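# 4. Recording and Checking Sessions in Skustilero

Section 4 covers everything from starting the recorder to handing a finished session over to the planner. It assumes you have installed Skustilero on the host computer (Section 2) and calibrated the hand-held gripper (Section 3). If either step is incomplete, the recorder will open but the **Record** button stays gray.

The steps are the same for tidy-up tasks, bed tasks and shelf tasks. Where a task type needs a different setting, a note says so.

## 4.1 Before you start

You need:

- the hand-held gripper, with its camera and battery fitted
- the host computer, on the same network as the gripper
- a Harov dock, or a USB cable if you have no dock
- a task file (see 4.2)

Check the following each time, even if you recorded earlier the same day.

1. Turn on the gripper and wait for the status light to stay green.
2. Open Skustilero and select **Devices**. The gripper should be listed as *Ready*.
3. Open and close the fingers fully, twice. The **Opening** bar should reach both ends of its scale.
4. Wipe the camera lens with a dry cloth.
5. Check the free space shown at the bottom left of the window. A session will not start with less than 8 GB free.

**Caution:** Keep your own fingers away from the pivots while you open and close the gripper.

**Note:** If the **Opening** bar stops short of either end, repeat the finger calibration in Section 3. Do not correct it with the offset slider. The slider changes the display only, and the wrong values are still written to the log.

## 4.2 Loading a task file

A task file tells Skustilero what the session is for. It holds the task name, the object list, the room type and the allowed gripper openings. The planner reads the same file later, so the names must match.

1. Select **File > Open task**.
2. Choose a file ending in `.ktask`. Sample files are in the `tasks/home` folder.
3. Read the object list on the right side of the window. Remove anything that is not in the room.
4. Add missing objects with **Add object**. Use short names in lowercase, such as `blanket` or `plush_toy`.
5. Select **Save as** and give the file a new name.

A minimal task file looks like this:

```
task: tidy_bedroom
room: bedroom
objects: [blanket, pillow, plush_toy, sock]
targets: [bed, cabinet]
map: new
```

Set `map: new` for a room you have not recorded before. For a known room, put the map name there instead and the tracker will load it at the start.

**Note:** Object names are labels for the planner. They do not limit what the perception module detects. An object that is missing from the list will still be segmented and will show up as `unknown` in the review window.

## 4.3 Mapping the room

Skustilero works out the position of the gripper from its camera and motion sensor. It needs a map first. Rooms with plain walls are the hardest, and most mapping failures come from pointing the camera at a blank wall for too long.

1. Stand in the doorway and hold the gripper level at waist height.
2. Select **Map > Start**.
3. Walk slowly along the furniture. Keep edges, corners and patterned items in view.
4. Turn in place at each corner of the room. Take your time over the turn.
5. Bring the gripper in close to each surface listed under `targets`.
6. Return to the doorway and select **Map > Close loop**.
7. Wait for the score. A score of 637 or more is good enough for recording.

During step 5 you will get close to furniture corners. Light contact between a finger pad and a surface does not harm the map, but a knock does. The tracker treats a knock as a jump in position and drops the frames around it.

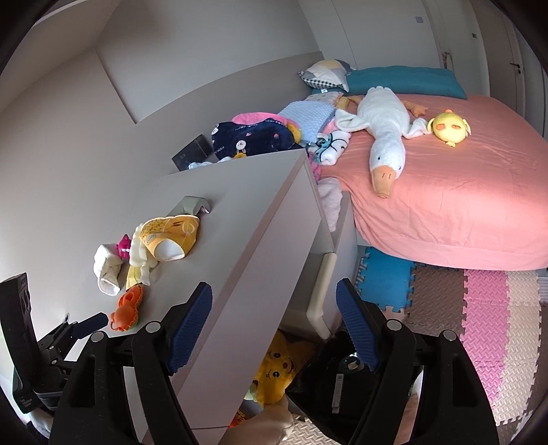 Should I clear the room before I make the map?

Leave the room the way it will be when you record. The tracker uses loose items as landmarks along with the furniture, and a room that changes a lot between mapping and recording will score lower. Moving a few objects is fine. If you change the bedding or shift a piece of furniture, make a new map.

**Note:** Mirrors, glass and glossy doors can produce false landmarks. Open **Map > Edit**, draw a box around the reflective area and select **Ignore**. The box is stored with the map and applies to all later sessions in that room.

## 4.4 Recording

One session is made up of one or more takes. A take is a single attempt at the task from start to finish.

1. Hold the gripper at the start position and keep still.
2. Press the trigger button once. The host computer beeps, and the tracker locks to the map.
3. Wait for the second beep.
4. Carry out the task. Move at a steady speed and keep the object in view before you close on it.
5. After releasing the object, back away in a straight line and hold still.
6. Press the trigger button again to end the take.

The camera runs at 30 frames per second. Skustilero saves the video, the finger opening, the gripper pose and the task file name for every take. Audio is off unless you turn it on under **Settings > Inputs**.

If something goes wrong during a take, finish the motion if it is safe to do so, then mark the take as *Failed* in the review window. Failed takes are useful for training the recovery policy and should be kept. Delete a take only if the tracker was lost or if the wrong task file was loaded.

**Caution:** Watch where you step. The camera view on the host screen is delayed and should not be used to find your way around the room.

### Settings for soft objects

Blankets, clothing and plush toys give under the fingers, so the normal grasp detector reports the grasp late. Turn on **Soft contact** in the **Perception** tab before you record them. The detector then looks for a change in the object's outline as well as the finger opening.

- For thin fabric, set **Outline sensitivity** to *High*.
- For stuffed toys and pillows, leave it at *Medium*.
- For hard objects, turn **Soft contact** off again. It produces early grasp marks on anything with a shiny surface.

## 4.5 Reviewing takes

Review each session before you leave the room. Repeating a take then is simple. Repeating it the next week may mean making a new map.

1. Select **Review**. The takes are listed in order.
2. Play the first take. The timeline shows three tracks: **Pose**, **Opening** and **Contact**.
3. Look for red gaps in the **Pose** track. Gaps shorter than 30 frames are filled in automatically. Longer gaps have to be trimmed, or the take rejected.
4. Check that the grasp mark falls where the fingers close on the object. Drag it if it doesn't.
5. Turn on **Segments** and check the object outlines. Click an `unknown` outline to name it.
6. Mark the take *Good*, *Failed* or *Reject*.
7. Repeat for the remaining takes.

Two soft objects lying against each other are often joined into one outline. Select the outline, choose **Split**, and click once on each object. The split is carried through the rest of the take. If the objects move apart later, the perception module usually picks up the new edge without help.

**Note:** When the fingers cover part of an object, its outline shrinks. Leave it alone. The finger mask handles this when the session is exported.

## 4.6 Sending a session to the planner

The planner is a separate program, Irard. It can run on the host computer or on a server.

1. Select **Export > Irard**.
2. Choose **Full** for training data or **Preview** for a quick check of the motion.
3. Leave **Resample poses** on. Turn it off only if you were told to by support.
4. Select **Export** and wait for the green check mark.
5. In Irard, open the session and select **Simulate**. Choose the arm model you plan to use.
6. Look through the reach report.

The reach report lists the parts of each take that the chosen arm cannot follow. A person with a hand-held gripper can bend and twist in ways a fixed arm can't, and low shelves and the far side of a bed are the usual trouble spots. Takes with a few unreachable points can be kept. Irard will try a new path between the last good point and the next one. Takes shown in orange need a different base position, which you can set under **Simulate > Base**.

**Caution:** A clean reach report is not a safety check. Run every new motion at low speed, with the emergency stop in your hand, before you let the arm work at normal speed.

## 4.7 Common problems

| Message or symptom | What to do |
|---|---|
| *Tracker lost* | Point the camera at furniture and hold still. If tracking does not return, end the take. |
| *Map mismatch* | Check the map name in the task file. |
| *Low texture* | Tilt the gripper down so the floor or furniture is in view. |
| Second beep never comes | Hold the gripper still. If it was still, restart the device from **Devices**. |
| Grasp mark missing | Turn on **Soft contact** and select **Reprocess take**. |
| Export stops partway | Free up disk space and export again. Finished takes are skipped. |

If a problem is not in the table, save a log with **Help > Collect log** and send it to Kusuma support with the session name and the number of the take. Logs do not contain video unless you check the box.

Section text by Kartini Harahap. Last changed 3 July 2026.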